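2024-05-23, CPU pick and place, Mulonwood set

Valentina drove in the morning, I took over after lunch. Target was 140 episodes on the open desktop, and we got there with 25 thrown out. Most of those were bad grips: fingers closing on the lid too high and the chip swinging round when lifted.

Changed the start pose every 15 episodes. Also moved the case a little each time so the model doesn't learn one spot on the bench.

Glare is still a problem. The metal lid washes out at some angles and the print on it can't be read from the wrist view. I left those episodes in and tagged them "glare".

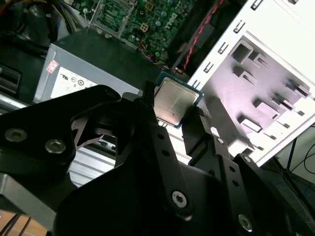

Rostyslav wants another 30 with the lamp turned down before we train anything. Fine by me, but the finger screws need checking first. Labels go in the same folder as the March runs, under cpu_b.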